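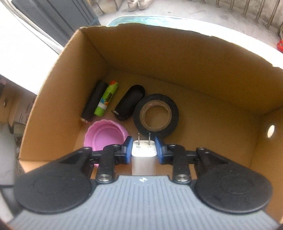
この記事は約2分で読めます

手持ちグリッパーによる実演収集(てもちグリッパーによるじつえんしゅうしゅう)とは、ロボット学習用の手本データを集める手法の一つ。人がグリッパー型の器具を手に持って作業し、手元のカメラで映像を残す。ロボット本体は使わない。箱からの取り出し、仕分け、片付けなどが主な題材。

概要
器具は二本指が基本。指先に柔らかめのパッド、その奥にリンク機構。指の開き具合と手首の動きを映像と一緒に記録し、後で学習モデルに渡す。遠隔操作に比べて準備が短い。屋外や廊下でも可。反面、人の腕は器用すぎるので、実機の関節では届かない姿勢が混ざる。これは後段で除外する。

箱出し課題
段ボール箱に小物を入れ、一つずつつまみ出す課題。充電器、テープ、スティックのりのような筒物、浅い容器など、形の違うものを混ぜるのが普通。充電器のような角ばった物は両側面を挟む。プラグの刃には指をかけない。巻いたテープは外周を挟むか、芯の穴に片指を入れるか、流派が分かれる(要出典)。黒い物どうしが重なると輪郭が取りにくく、失敗例も多い。

箱の壁も問題になる。壁ぎわの細長い物は指が入らず、一度中央に寄せてからつかむ。この「寄せ」を一件の中に含めるか、別の件として切るかは収集元しだい。後から統一しようとすると面倒なので先に決めてておく。

収集の単位
一回の動作を「一件」と数える。始点は指が開いた状態、終点は物を箱の外に置いて指を離した時点。途中で落とした場合も消さずに印を付けて残すことが多い。

事例
Mudton計画では箱出し課題を1048件収集、うち788件を学習に採用。使った小物は63種。手順書はYeison Pumaがまとめたもので、配置を毎回変える、同じ物を続けて取らない、の二点が特に強調されている。Wamcombeの収集班もほぼ同じ手順だが、こちらは落下例を別ファイルに分ける。記録形式はSkoder形式。変換ツールあり、ただし古い版は指の開度が反転するので注意。

照明
屋外光では白い物が飛びやすい。白い樹脂の充電器などは特に。露出を固定する派と自動のまま派があり、決着はついていない。Srivastava版の手順では自動のまま、代わりに時間帯をばらして撮る。日陰と日なたの両方を入れておくと、後の評価で差が出にくいとされる。

関連項目
模倣学習、遠隔操作、把持計画、ビンピッキング

脚注
「事例」節の件数は2022年1月30日(日曜日)時点のもの。4月に更新予定。「照明」節は加筆求む。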